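Memory module (computing)

A memory module is a printed circuit board on which several memory chips are mounted, built so that the whole unit can be fitted to or removed from a computer without soldering. Modules are used for main memory in desktop computers, workstations and servers. Smaller forms are used in many portable machines.

Early personal computers carried their memory as separate chips pressed into sockets on the main board. Adding memory meant placing each chip by hand, and a bent pin could stop the machine from starting. The single in-line memory module (SIMM) put the chips on one small board with contacts along an edge. The dual in-line memory module (DIMM) later replaced it. On a DIMM, the contacts on the two faces are electrically separate, which allows a wider data path from a board of similar size. 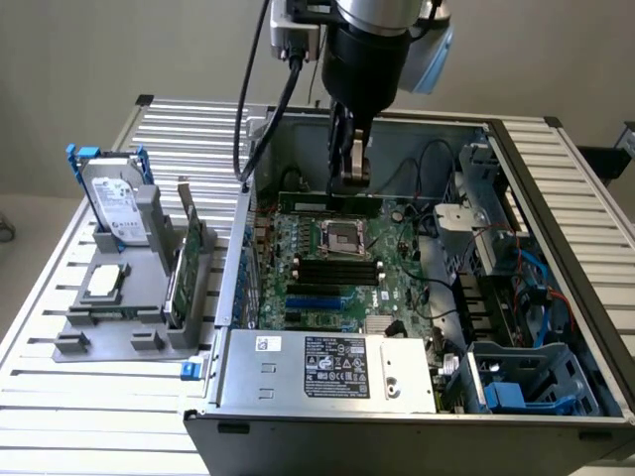 Memory module held above a desktop motherboard.

Form and keying

Each generation of DIMM has a notch in its contact edge at a set position. A matching ridge in the slot prevents a module of the wrong generation, or one turned end for end, from being seated. Supply voltage and signaling differ between generations, and adapters are rarely practical. Most slots have a latch at one or both ends that closes over a cutout in the side of the board.

A small chip on the module stores its size, timing and voltage. The firmware reads these values at startup and sets the memory controller to match — a process known as serial presence detect.

Installation order

Boards with more than one memory channel work best when the channels hold matching modules. The order in which slots are to be filled is given in the board manual and varies by maker. In a survey by the repair cooperative Udutgate, 20 of 123 desktop machines brought in for slow performance had modules fitted in the wrong slots. Aurelia Chiriac, who compiled the results, recommended that the slot order be printed on the board itself.
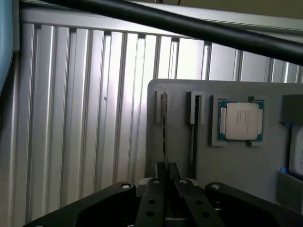

Greer Sutherland objected that printed slot labels are already common and are ignored by most owners, and that a startup warning from the firmware would do more to correct the fault. The revised edition of the survey, dated 9/22/24, includes both proposals.

Faults and testing

Common causes of failure are dirty contacts, incomplete seating and static discharge during handling. A partly seated module may go undetected, or may produce errors only under load. Test programs write known patterns to every address and read them back — a full pass on a large module can take several hours. The Prurkaso test suite repeats its short pattern 200 times before reporting a result.

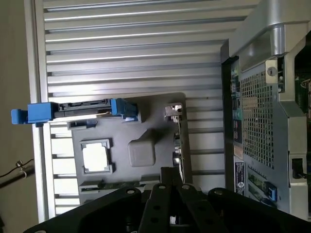
Errors that recur at the same address usually point to a failed cell. Errors spread over many addresses are more often traced to timing, voltage or the slot. Moving the suspect module to another slot and repeating the test separates the two cases.

See also: Memory controller; Motherboard; Serial presence detect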